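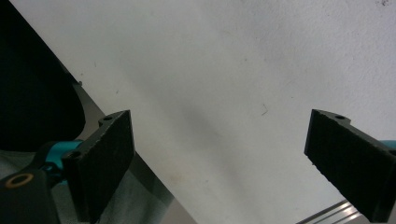

Vol. 33, No. 5

July
Minutes taken and written up by Consuelo Barrera

Farkis Street Neighborhood Garden
Minutes of the July general meeting, held in the back room of the Sayce Branch Library

We got going at 6:40 p.m., a little behind time, as the key to the back room had gone home with the morning quilting group and had to be fetched. Thank you to everybody who stood in the hallway so patiently, and thank you especially to whoever left the peach cobbler, which was finished before we reached the second item.

Minutes of the last meeting. Read and approved with one correction. The June minutes said the compost bins on the Darnska Avenue side were to be moved. They were to be mended and left exactly where they are. I apologize to the two members who had already borrowed a hand truck.

Money. We began the month with $1,178 in the checking account. The water bill is paid through the end of the quarter, and it was higher than last summer's, as we all expected after that dry stretch. Two plot fees are still outstanding and both members have been in touch, so please don't anyone go knocking on doors. There was a question about whether we should be putting a bit aside for the fence on the alley side. The feeling in the room was yes, but we didn't settle on an amount, and it will come back in the fall when we know what the plant sale made.

Water. This took up most of the evening, and I will do my best to be fair to everybody. The hose at the north spigot has been left running overnight twice since the last meeting. It was agreed that the spigot will be turned off at the handle, and not only at the nozzle, every time. A sign will go up. Members on the north side asked that we look again at watering hours, which now stop at 10 a.m. and start again at 6 p.m. Several people who work late shifts said they simply can't get there inside those hours, and one of our newer members said she has been carrying jugs from home on the bus, which none of us knew and which we were all sorry to hear. After a good long talk we voted to let anyone water by hand with a can at any hour, and to keep the posted hours for hoses. The vote was close but friendly. We will try it through the end of the season and see how the bill looks.

Drip line. The Onum kit that was bought in the spring is still in its box in the shed. It was meant for the shared herb bed and the two raised beds by the gate, which would take most of the tubing. We are short a pressure regulator. Joanne offered one from her own yard if the threads match, and she will bring it along on the next work morning so we can find out. If it doesn't fit we have permission to spend up to $30 on a new one without bringing it back to a meeting.

Squash bugs. They're back. Everybody had a method and most of us had brought along an opinion about everybody else's. The ones that got general nods were laying a board down by the plants in the evening and turning it over first thing, and lifting off the eggs with tape wrapped around your fingers. We do still ask that nobody sprays anything on a plot without telling the neighbors on both sides beforehand, and please look out for the bees, who have been marvelous this year! Anyone pulling out a finished vine should bag it and take it home. It shouldn't go in the compost.

The vacant plot. Plot 5 has been given up, with many thanks and a fair amount of sadness, by the Ostrows, who are moving to be near their daughter. They have left the rhubarb and both tomato cages for whoever comes next. The first name on the waiting list has been called and is coming to look at it. Mr. Ostrow asked me to say that the rhubarb shouldn't be cut hard this year. He also asked for the blue watering can back if it turns up.

Children's corner. The sunflowers are taller than the shed door and the beans have reached the top of their poles and are waving around looking for something else to climb. The library would like to bring its summer reading group over for a story hour in the shade, probably two visits, both in the morning. Everyone was delighted with this. We will need the path raked and the wheelbarrow put away beforehand, and if you have a folding stool to lend, put your name on it in marker and leave it inside the shed on the left.

Harvest supper. It will be potluck again, in the garden if the weather is kind and in the back room if it isn't. We talked about tables, and then about last year's tables, and then for some time about who had ended up with the long green tablecloth. I do not have it. Sign-up for dishes will be on the board by the gate, and I would ask, as gently as I can, that we have fewer than last year's number of zucchini breads, though every one of them was lovely.

Any other business. The shed padlock sticks and wants a little graphite, not oil. The bulletin board has room on it now that the spring notices are down. A pair of child's rain boots, green with yellow soles, has been hanging on the fence since June and will go to the church rummage sale if they aren't claimed.

Things to be done before we meet again:
Sign at the north spigot (Consuelo)
Try the regulator on the drip kit (Joanne)
Call back the library about the story hour (Consuelo)
Rake the path, put away the wheelbarrow (whoever is there on the work morning)
Graphite for the padlock (Pete)

We closed at 8:25 p.m. and put the chairs back the way the library likes them. The next meeting is in the same room at 6:30, and I will be holding the key myself.

C.B.

Shared 5 times
33 comments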